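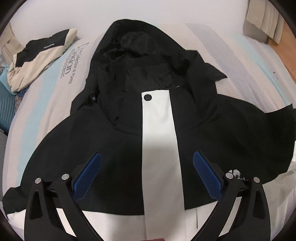 I had been talking to Lies Nijs for maybe five minutes before she put a gripper in my hand and told me to pick up a sleeve. I missed. I got it on the second go, along with a good pinch of duvet.

"Everybody grabs the bedding," she said. "The pads don't care what they're holding. You have to come in flatter."

Lies runs gripper testing at Jirham, a small outfit in Kindville that works on robots for handling clothes. Before a new set of fingers goes anywhere near an arm, her team spends weeks with them on hand-held tools, folding and turning over whatever people bring in. When I came by in June they were halfway through comparing 5 finger pads, and she was happy to talk about all of them, at length, with a jacket over her shoulder.

I asked why she starts with jackets and not something easy, like a dish towel.

"Oh, we did towels. Towels are lovely! You can fold a towel with almost anything and then you think your gripper is great. A jacket has a hood, it has a lining that slides around inside, it has a snap that's stiffer than everything near it. I learn more from one jacket than from a pile of towels."

The log on her laptop stood at 3832 grasps that afternoon, and she scrolled through it to show me the column she cares about most, which is simply called "dropped." The pads from Lusitell had 147 in there. The De Graaf ones were doing better on thick fabric and worse on linings, and she wasn't ready to pick a favorite.

"Ask me in a month. Right now I like the De Graaf in the morning and the Lusitell after lunch, so that tells you how scientific I am."

We talked for a while about texture. I had assumed more grip was always better — she shook her head before I'd finished the sentence. A pad that bites hard will also pull up the layer below, she said, and then you're folding two things at once. What she wants is a pad that takes the top layer and lets go cleanly when you open the fingers.

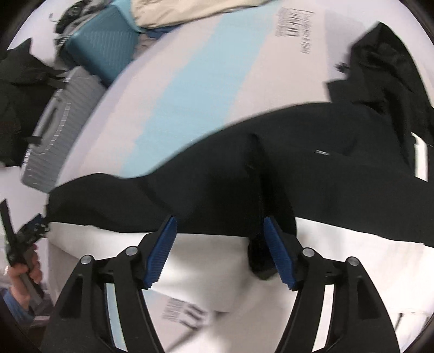 Fingers open at the edge of a black garment, with a second hand-held gripper at left.

Then there's the question of one hand or two. Lies is firmly for two.

"With one gripper you spend your life dragging cloth around. With two you can hold a corner and work the other side. It's slower to learn, my wrists hated it, but I wouldn't go back."

And the camera? She laughed at that one. The wide lens on the tool sees plenty, she told me, but black fabric is a pain, because folds in dark cloth all look alike on the screen. She'd like better light before she'd like a better camera.

I had one more try before I left, this time on the hood. Lies watched, said "flatter," and I went in flatter, and it came up by itself with no duvet attached. She typed it into the log.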